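Gralon open day, painting table: README

Last edit September 26, 2021. Kusum Dubey typed most of this, Johanna Tanner fixed the numbers. Ask either of us before you quote from it.

What's in here

Recordings from the painting table at the Lusadbridge open day. Two arms, one brush, blue paint, visitors calling out shapes. 201 episodes total. Each episode = one shape attempted, or one attempt given up on.

Folder layout

episodes/ one folder per attempt, numbered in the order they ran
stills/ pulled from episodes by hand, no fixed rate
notes/ typed up from the paper log, spelling not cleaned
comments/ visitor cards, only the ones where the box was ticked
skip.txt episodes to leave out, see Known problems

No separate test split. We meant to make one. If you need one, take the last 80 episodes, those were all run after lunch with the same settings.

How the day went

Doors at ten, first group already in the corridor before that. Plan was a fixed program: line, circle, triangle, square, repeat. Lasted for maybe two groups. Kids wanted stars, one man wanted his initials, so we switched to requests and kept the program for the gaps between groups. Program runs and request runs are marked in the notes, column 3.

Operator stood behind the curtain side with the controllers, talker stood in front with the visitors. Swapped every half hour. Operator is given as A or B in the notes. B is smoother on curves, A is faster. Make of that what you want.

Closed strokes were the hard part. Getting the last side to meet the first one without a gap or a blob. Triangles ended up being the most requested shape after stars, so there are a lot of them, and they vary a lot. 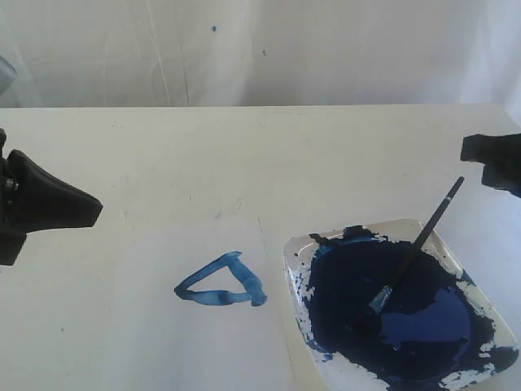
Žukauskas wanted to know why the brush wasn't wiped on the rim before every stroke, and said the line weight would be much easier to learn from if it were. Fair point. Wiping was left up to the operator, and it shows. Some strokes start heavy and go thin, some are thin all the way. If line weight matters for your work, filter on the "wiped" flag in the notes. It's filled in for program runs only.

Setup notes

Paper is taped on the underside when we remembered. White on white, which was a bad idea for finding the paper corners automatically. Next time colored tape or a gray mat.

Paint is ordinary school paint, washable. Topped up whenever it looked low, no log of when. It thickens over the day, so late episodes drag more. You can hear it in the audio if you listen for it, a sort of scratchy sound.

Brush swapped once, over the lunch break. Same model, new bristles. The old one had started to splay and left double lines.

Controller software was Gendix, default gains for the morning, softer on the wrist after the break. The change is also why we say use the afternoon for testing and not mix.

Stills

1471 stills in the folder. Picked by two people with different taste, so don't treat them as a even sample. Lots of near duplicates around the ends of strokes. We kept them, Johanna wanted them for the gap measurments.

Labels

shape: what was asked for, in the visitor's words where we caught them
result: closed / open / abandoned
operator: A or B
wiped: yes / no / blank
visible_people: should always be "no", report it if you find one

"closed" means closed to the eye from the visitor side of the table. No ruler. Kusum did all of those in one sitting, so at least it's the same eye.

Known problems

- Clock on the second recorder was off by an hour for the first group. Fixed in the file names, not in the metadata.
- Episode folders with a trailing x are restarts. Same shape, same visitor, new sheet.
- Audio has background chatter all through. Names are bleeped where we heard them. Tell us if we missed any.
- A few request runs have a shape label of "?" because the talker forgot to write it down. Please don't guess and send us a fix unless you really can tell from the strokes.
- Initials runs are removed, all of them.

Visitor cards

Handed out 495, got back a decent pile, typed up the ones with permission. Most asked question: is it doing it by itself. No, a person is steering the whole time, and we said so at the table, but the sign was too small. Bigger sign in December.

Second most asked: can I have the picture. Yes, if it was dry. So there is no paper archive, only the recordings.

Use

Free for teaching and research inside the project partners. Anybody else, write first. Don't use the voices for anything. Credit "Gralon open day, Lusadbridge" is enough, no need for our names.

To do

- test split, properly this time
- fill in wiped for the request runs, somebody has to watch them all
- fix metadata clock
- colored tape
- write down the topping up
- second table for the December day if we get the arms back in time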